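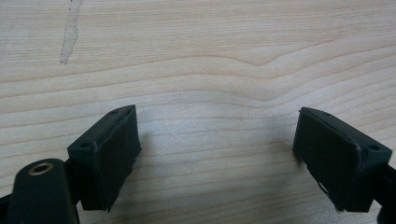

16 May 2021
Flirnell textile room, notebook 2
Subject: colorfastness of cotton twill, Sostano dye lot 71

Wash testing of the Sostano twill continued today. Swatches were cut on the straight grain, weighed dry, and washed at 40 degrees C with the standard detergent dose. Adjacent white cotton was stitched to one edge of each swatch to catch any loose dye.

Results, by color:
Navy: slight staining of the adjacent cotton, grade 4. Acceptable.
Rust: staining visible after the first cycle, grade 2. Fails.
Natural: no change.

The rust result repeats what was recorded in November with the earlier Mateos lot. The fixing bath is the probable cause. The Mateos sheet gives a shorter soak for reds than for blues, and it should be confirmed whether Sostano follows the same sheet. Until then, no rust cloth is to be released for Grimon, whose order stands at 3,000 pieces.

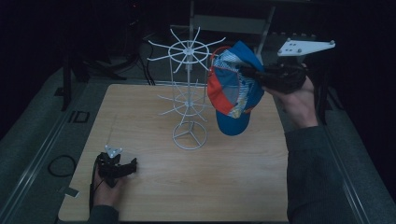

Contact bleed between panels should be treated as a separate question from bleed in the wash. A strong color sewn beside a lighter one can mark it through sweat or rain alone, and the present swatches do not test for this. A baseball cap such as the one here, with an orange-red side panel, a blue brim and a patterned section in white and blue, combines the difficult pairings in one article. The next set of swatches will therefore join rust to white and rust to navy with a plain seam, damp, under weight overnight.

Outstanding: dry rub test on navy; replacement gray scale card; reply from Sostano on soak time. The balance was reading high before noon and was zeroed again. Weights for the first two swatches are to be repeated.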